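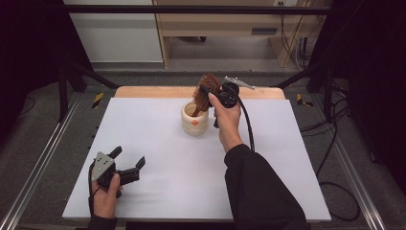 The Brush Cup

My sister wanted the piano and my brother wanted the truck, and I got asked, on speakerphone, in front of everybody, what I wanted from our aunt's house, and what came out of my mouth was "the cup with the dot on it."

There was a silence. Then my brother said, "The what?"

So I had to describe it. Cream-colored, kind of rough on the outside, speckles all over like an egg, one little orange dot on the front. It used to sit on the shelf by her back door with a hairbrush in it. My sister said there were at least five better cups in that kitchen and didn't I want the good dishes, and I said no, I wanted that one, and I wanted the brush too, please, if nobody had thrown it out. I could hear her writing it down. She writes everything down. The list had a heading and everything, and somewhere on it between "piano bench (wobbly)" and "rake" it now said "cup w/ dot + HAIRBRUSH??" with two question marks. I know because I saw it later on the fridge.

Let me back up, because I do sound a little nuts.

My aunt lived at 117 on the road out of Prirach, the last house before the gravel starts, and every August from when I was six until I was old enough to get a job and be miserable somewhere else, I got shipped out there. My brother and sister had camp. I had asthma and an attitude, so I had my aunt. She ran a mail business out of her dining room selling zipper pulls and buttons (this was before you could get any button in the world by poking your phone), and she didn't know one thing about kids. She'd hand me a tray of buttons and say "sort," and I'd say "by what," and she'd say "surprise me."

I had a lot of hair. I still do, but then it was really something, it went down past my waist and I refused to let anybody cut it, and I also refused to let anybody brush it, so by the end of a day in the creek I looked like something you'd pull out of a drain. My mother's method was to chase me. My aunt's method was the back door. The rule was that you couldn't go out the back door until you'd used the brush, and you couldn't leave the brush anywhere on earth except in the cup. That was it! No chasing. She'd just stand there with one hand on the screen door and look at the cup.

It's one of those round brushes, brown, with the bristles packed in so thick and reddish that when I was little I was sure it was an animal. I named it, too. I called it Gollero, and I have no idea why, I think it was off a can of tomatoes or possibly a racehorse. You had to put Gollero to bed headfirst. I'm serious about this. My aunt was handle-down all the way, like you'd do with a toothbrush, like a normal person, and I was headfirst, with the bristles mashed down in the cup and the handle sticking up in the air, because animals in burrows go in headfirst and I would not hear otherwise. She'd come along behind me and turn it over. I'd come along behind her and turn it back. This went on for years. Neither of us ever mentioned it. Not once, out loud, in all those summers.

And then I was sixteen and cut my hair off to my chin and got the job at Wodel Hardware, and that was the end of August out there, pretty much. I'd go for a weekend. I'd go for a lunch. You know how that goes, you don't need me to tell you.

Anyway. We all met up at the house on 1 December 2019 to clear it, my sister with the list, my brother with the truck he'd already decided was his. It was freezing. The heat was off and we kept our coats on and drank coffee out of the lids of thermoses because my sister had packed the mugs first thing in the morning, which she would not admit was a mistake. She'd made a system with colored stickers. Green was keep, yellow was donate, and blue was a category she called "discuss," and by noon practically the whole house was blue.

I went straight to the back door and the shelf was bare. There was a clean ring in the dust where the cup had been and a dead wasp next to it.

Well, I panicked a little. I acted like I wasn't panicking. I strolled around. I looked in the mug box, which meant unwrapping every single thing my sister had wrapped, and I looked under the sink, and I looked in the bathroom, where she had a perfectly nice plastic comb and nothing else. I went through the donate pile. I asked my brother, very casually, whether he'd taken anything out to the truck yet, and he said, "Is this about your cup?" and I said no.

Then I did the dining room. It was still all buttons in there. She'd quit the mail business ages ago but she never got rid of the stock, it was in those skinny drawers up one whole wall, each drawer with a label in her handwriting. My sister had counted the drawers already, naturally. Ninety-six. She had a man coming from Paisan to give her a price on the lot, and she'd told me please, please don't open them and mix anything up.

I opened them. I mean, what would you do? I started at the top left and went along. Pearl, small. Pearl, large. Leather knot. Toggles. One drawer just said NO and was full of buttons that were, I have to say, really ugly. There was one labeled 1,559 and I thought, well that's a strange thing to call a drawer, and inside was a notepad with pencil marks all down it in bunches of five, my handwriting, and a bag of mixed buttons with a rubber band so old it snapped when I touched it. I remembered it then. She'd bet me a dollar I couldn't count a whole bag without losing my place. I'd gotten to 1,559 and she'd paid me in dimes.

I sat down on the floor for a while after that.

The cup was in her bedroom. I'd saved that for last because I didn't want to go in there, none of us did, my sister had stuck a blue sticker on the door and left it. It was on the nightstand, on the side by the window, next to her glasses and a library book that was so overdue I'm scared to take it back. I guess at some point the back door got to be too far to walk for a hairbrush. She had about an inch of hair by then, white, like a dandelion. She can't have needed much brushing.

And it was in there headfirst. Handle up.

I don't know what to say about that! I've turned it over in my head (ha) a hundred times. Maybe her hands were bad and it was easier to grab that way. Maybe somebody came in to help and stuck it in however. My brother's theory is that she knocked it over and put it back without looking, and my brother is usually right about things in a way that makes you want to throw something at him. My sister said, "Maybe you won," and then she went off to find the tape.

I took it home on my lap. I wouldn't let it ride in a box. We stopped for gas outside Prirach and I carried the cup into the gas station with me, with the brush in it, and the kid at the register looked at it and looked at me and asked if I wanted a receipt.

It lives on the table in my front room now while I work out where it goes. I don't have a shelf by my back door. I don't have a back door, I'm on the third floor. I tried it in the bathroom but it looked like a bathroom thing in there, and I tried it on the bookcase and the cat got interested in the bristles, so it came back to the table. My hair's long again, it's the longest it's been since I was a kid, and every morning I do it before I go out, even if I'm only taking the garbage down.

For the first week I put the brush back headfirst, of course I did. Then one morning I was late and rushing and I had my keys in my teeth, and I stuck it in handle-down without thinking, and got all the way to the stairs before it hit me. I stood there. I was going to miss the bus. I went back up and unlocked the door and looked at it, sitting there the wrong way, the way she liked it, and I put my hand out to flip it.

I left it alone. I figured I'd get it when I came home.

I did, too. Then the next morning I was late again.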